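Hi, I'm Nayara Rangel, and I run Kolau, the after-school robot simulation club. I get the same questions every semester, so I finally typed up my answers. (Last updated November 2024.)

## Do I need to know how to code?

Nope! Plenty of our members show up having never written a line. You'll start with a worksheet that Bình Thái put together, and by your second or third session you'll be changing numbers in a script and watching what the robot does differently. If you already know some Python, great – you'll probably get asked for help a lot.

## So there's no real robot?

Not in the fall. Everything runs in Emumeck, the simulator we use, and you work inside a furnished home that lives entirely on the screen. I know some people are let down by that, but you can crash into a door 12 times before snack break and all you have to do is press reset.

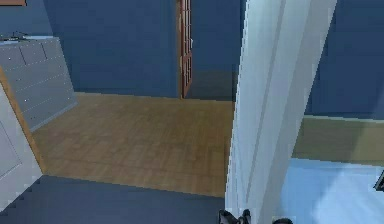
In the spring we borrow bench time with a real arm, and everyone who finished the fall project gets a turn. It's slower and fussier, and most people tell me they're glad they did the simulator part first.

## What is the fall project?

It's called the Tidy Run. Your team gets the house and a list of objects, and you write a program that finds things, picks them up and moves them where they belong. Teams are two or three people. You can pick your own partners or let me match you up (I'm pretty good at it, if I say so myself).

## How is it scored?

You get points for each object moved, and you lose points for bumps and drops. The best score so far is 1,177, set by Cosmin Tudose and Maricel Barredo, and they will happily tell you all about it. A typical first try lands way lower than that. Last year's median was 271 and those teams had a perfectly good time.

## Which objects should my team start with?
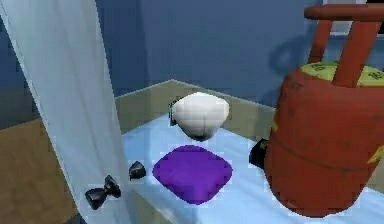

My advice is to start small and boring. Everybody wants to go for the biggest thing on the list, and I get it, but a gripper has to fit around whatever you're grabbing. With a layout like this one I'd plan on the purple pad or one of the little black pieces first and treat the big red gas cylinder as something to steer around. The white rounded thing looks like an easy grab too, but curved shapes are tricky, so save it for when your gripper code is behaving. Write down what you tried each time, even if it's just a few words.

## My robot keeps getting stuck between rooms. Help?

Welcome to the club – literally. Doorways eat more practice time than anything else. Check these before you message me:

- Is the arm tucked in before you drive?
- Are you slowing down ahead of the opening?
- Did you load the right house file? (I've done this one myself, more than once.)

If it's still stuck, post your run log in the Trerkton channel. Ruairí Ní Chonaill reads everything in there and usually answers the same night.

## Can I work on it at home?

Yes, as long as your laptop can handle it. The download takes a while, so do it on decent wifi. Slow machine? Turn the graphics setting down to low. The rooms will look a bit blocky and your program won't care one bit.
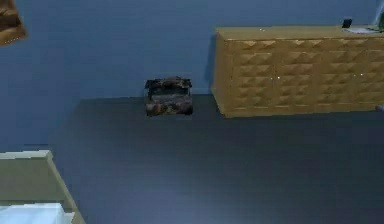
If you don't have a laptop, ask me for a loaner. We have a few and they go home with whoever asks first. Please bring the charger back too!

## What does it cost?

The fall session is $91, and that covers the software, the spring bench time and a truly silly amount of pretzels. If that's a problem for your family, email me and we'll sort it out quietly. There's no form.

## When is the showcase?

December, in the Peixoto room upstairs. Each team gets up to 12 minutes to run their program on the big screen and talk about it. Parents, siblings and grandparents are all welcome. Send me your final file the night before so I can make sure it opens.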